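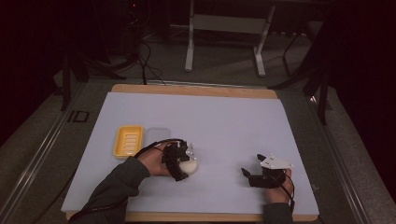 4.2 Sourcing in the shelter stories

The sample for this part of the study is the 205 articles on dog and cat seizures that ran in the two regional papers, the Vutholm daily and the Barken weekly, over the full coding period. Letters to the editor and paid notices were left out. An article was counted once even if it ran in both the print and online editions, and the longer version was the one coded.

Most articles relied on a single source. In 80 of them, the only source named was the group that had taken the animals in. These groups have good reasons to speak to the press, and they often do so quickly, while the district office may take several days to answer a written request. The result is that the first account a reader sees is usually the rescuers' account, and later articles tend to repeat it. We found the same wording, sometimes whole sentences, carried from a group's own web page into the paper with no quotation marks.

The number of animals was the detail most likely to change. Early reports of the seizure at the Doležal kennels gave a figure that was later lowered, and the lower figure appeared only in a short item on an inside page. We do not take this as a sign of bad faith. Counting animals in a crowded building is hard, litters are sometimes counted with the mother and sometimes not, and a reporter on a deadline has to use what is on hand. Still, the first number was the one that stayed in use. It was repeated in later stories on other kennels, usually as background in the last paragraph.

What happened to the animals afterward got much less space. Of the full sample, 35 articles said where the animals were at the time of writing, and most of those were published within a week of the seizure. Follow-up pieces months later were rare in both papers. Readers who wanted to know whether a group of cats had been placed in homes, moved to another shelter or put down would mostly not have found out from the local press.

The two papers differed in tone more than in content. The weekly used stronger words in its headlines — "horror," "nightmare," "saved" — but the body text under them was often close to the daily's. Headlines were coded apart from body text for this reason, and the results in Section 5 keep them apart as well.

One limit should be noted. The archive at Olten, which holds the weekly's back issues, is missing part of one May, and we could not find those pages elsewhere. Articles from that stretch were coded from the online edition only, where headlines may have been changed after publication.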